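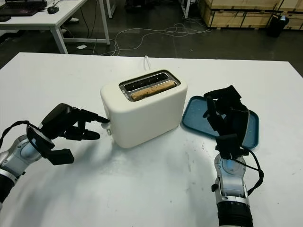

I bought a new toaster in March, after the old one started tripping the breaker. I wanted a plain two-slot model in white and looked at two of them, the Ferri and the Bokance. The Bokance was 26 dollars and in stock, so I took it home.

It has been fine. Regular sandwich bread goes in without a fight. The loaf I get from the Gadside bakery is wider, and a slice of it stands up over the top, so the upper crust stays paler than the rest. I turn the slice over for the last half minute.

One slot is enough most mornings. I keep the tray next to the toaster so the slice has somewhere to go. Before that I was wiping crumbs off the table after every breakfast, and a white table shows all of them.

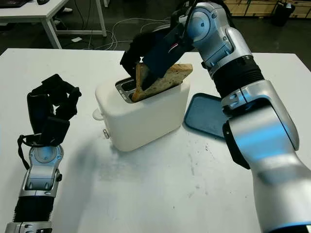

Photo: Urkov

Tilted slices are the one thing I watch for. If the bread goes in at an angle it can catch on the metal and brown more on one side. I straighten it before I push the lever down.

Cleaning takes roughly five minutes. Unplug it, let it cool, empty the crumbs over the sink and wipe the outside with a damp cloth. I was using a spray on the metal rim, but it left streaks and I went back to water.

Next I want to try it with frozen waffles.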